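Category: Simulation & Test Practice

We use cookies to keep you signed in and to remember your settings. Accept / Manage

Success rules for sim pick-and-place tasks
Posted by Salamatu Bashir, Saturday, November 12, 2022

Salamatu Bashir
I'm rewriting the scoring rules for our tabletop tasks at Clalmont and would like comments before I lock them. The old rule was one line: object inside the goal volume at the end of the episode. Two reviewers can read that differently, so the draft now says three things. The fingers must be open. The object must stay still for 20 steps after release. Nothing else on the table may have moved more than 2 cm. Wrist view from the same task set:

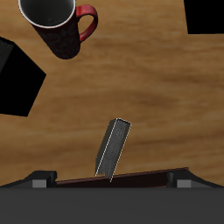
Wrist camera, with the mug at upper left and the gray block just ahead of the fingers.

The last rule is the one I expect complaints about.

genex_refugee
You'll get one from me. If the arm brushes a mug and the mug ends up standing 3 cm away, who cares? We had a no-touch rule at Genex and it threw out good runs. Score the task and log the contacts separately.

Benjie Calimlim
Disagree. If you don't score disturbance, people tune it away. I'd keep the limit but make it per object. A mug gets a tight one. A plain block can slide a little.

mbwambo_k
Is the 2 cm measured at the object's center or at any point on it? A mug can spin in place and swing its handle a long way.

Salamatu Bashir
Center for now. Good point on the handle – I'll add a rotation limit.

Benjie Calimlim
The other gap is shelves. Your draft only talks about tabletops.

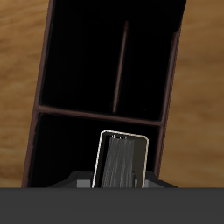
Shelf goals need the compartment named in the task text, and "on the shelf" should not pass review. I also want a rule that the check can't run while the gripper is still in contact. With the fingers on both sides of the book like that, the book's position can already be inside the lower compartment and a lazy checker will call it done. Open, back out, wait, then score.

genex_refugee
Fine with the contact rule. Backing out should be its own line though. I've seen the fingers open and the retreat drag the object along.

zudus_fan
We use the Zudus template at work and it has a retreat distance in it. Ours is set to 101 mm. Probably too much for a small shelf.

Salamatu Bashir
Too much for ours. I'd rather require zero contact for the whole waiting period and leave the distance to the task author. I reran the old logs with that check overnight, 3961 episodes, and the pass rate did drop. I'll post the breakdown by task when I've cleaned it up.

genex_refugee
Post the disturbance failures as a separate column please. I still think that rule belongs in the log.

Salamatu Bashir
Will do. Draft stays open until January.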